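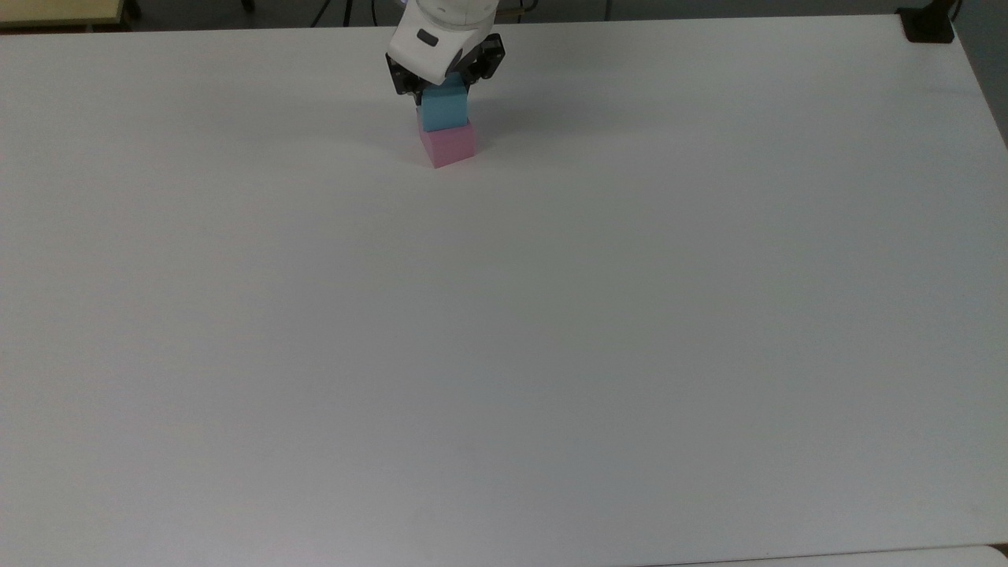
Do two grippers with the same stroke and the same force on paper behave the same on soft blocks? They behave quite differently, and most of the difference is in the first few millimetres of closing.

I have finished a comparison I started in September 2024, so I will write the results as a thread. It is about two grippers, the Hinby and the Skarstead, on one arm, with one task: put a foam cube on another foam cube and let go.

**2/** First the rules. Same arm, same controller (Feto), same speed, same table. I changed only the gripper and the tool offset. The cubes are foam because foam forgives a crash, but also because it shows very well when you squeeze too much.

**3/** I ran 358 attempts with each gripper. A run is good if the top cube stays on the bottom one when the fingers are open and the arm has gone up. A crooked stack is still good. I wrote down the crooked ones in a separate column.

**4/** Hinby: 95 percent good. Skarstead: lower at the beginning, then nearly equal after I changed the release. So please do not read only the first number. I will explain the release in post 7.

**5/** The Hinby closes slowly at the end of its travel. For a metal part this is boring, you wait and wait. For foam it is very pleasant. The cube is not pushed to one side when the first finger touches it before the second one.

**6/** The Skarstead is faster and the fingers are stiffer. If the cube is a little off centre, it jumps to the centre. I thought at first this was an advantage, since it corrects the position for you. But the cube also turns a little when it jumps, and then it is placed turned.

**7/** About the release. With the default setting the Skarstead opens at full speed, and foam sticks slightly to the finger pads. One side lets go later than the other and the top cube is pulled. I now open the first part slowly, wait 70 ms, and then open fully. Very simple change, very big effect on my crooked column.

**8/** Somebody asked me last week if the offset between the cubes is a camera error or a gripper error. In my setup it is mostly the gripper. I checked by placing with the camera correction switched off, from a fixed pick position, and the offset was almost the same size.
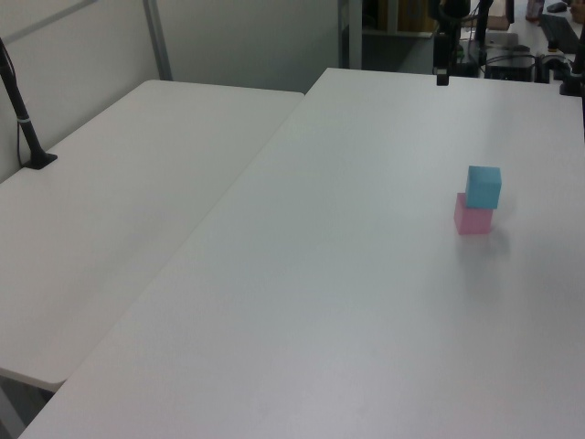
*Blue on pink, a bit offset. Fixed side camera.*

**9/** For measuring the offset I like a side camera more than the one at the head. From the head, the gripper hides the part you want to see. The Kwan camera I tried has a nice picture but it needs a long time to wake up, and its driver loses the exposure setting after every restart. I wrote a small script that sets it again.

**10/** White table and pastel cubes: a pretty combination, not an easy one. Auto exposure makes the pale pink almost white on a bright day. Fix the exposure by hand and fix the white balance too. If you fix only one of them, the colour will drift and your threshold will drift with it.

**11/** Price, because I know the question will come. My Hinby with the mounting plate was 1497 dollars. The Skarstead was lent to me, so I have no honest number for it, and I do not want to copy one from a catalogue.

**12/** Cables. The Hinby connector comes out on the side and needs a wide loop, otherwise it pulls when the wrist turns. The Skarstead connector goes out at the back and I never had to think about it. After a few evenings of fixing the loop with tape, this matters more than I expected.

**13/** What I would choose: for foam, sponge, fruit and similar things, the Hinby with the default settings. For harder parts with a known position, the Skarstead — but change the release before you start to measure anything.

**14/** What I did not test: heavy objects, wet objects, long hours. Also I used only one unit of each, so it is possible that my Skarstead has a finger which is a bit late and yours has not. If you own one, I would be glad to hear how yours opens.

**15/** A correction to post 3, thank you to the person who noticed. The first attempts with the Skarstead had a wrong tool offset, two millimetres too low. I threw them out and repeated them, and they are not in the 358.

**16/** In November I will try softer finger pads on both, and a stack of three. The log files and the release script are in my usual folder, the one named "stacking". The column names are in English now, sorry for the earlier version.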